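Apple season hangs on at the Nurneck hall

Well, I finally got over to the Nurneck hall for the fall apple swap, and I'm so glad I did! If you haven't been, it's the one where people drop off whatever their trees gave them and go home with somebody else's (I took in a sack of little russets and came home with three kinds I'd never tasted).

The sign-in sheet had 157 names on it by the time I left, up from 40 at the spring swap in April, when it was mostly seedlings and jars of apple butter. Parking was a mess, so next time walk if you can. The cider ran out before noon, which I'm still a little sore about.

What everybody wanted was the streaky red ones, the kind with orange and yellow running through the skin and a greenish yellow patch by the stem. I heard four different names for them in ten minutes and I'm not getting in the middle of that. I had one for lunch and another in the car, and they're crisp and a bit sharp, really good with cheddar.

Leftovers go to the Gironel Street pantry this week, and they'll take more if your tree is still dropping. Bring them in something you don't need back. The hall is open from ten to four, and the side door is the one that's unlocked. 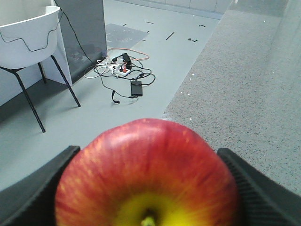 Vichien Ongart wrote in to say the red ones bake down to mush, so keep them for eating and put the russets in the pie.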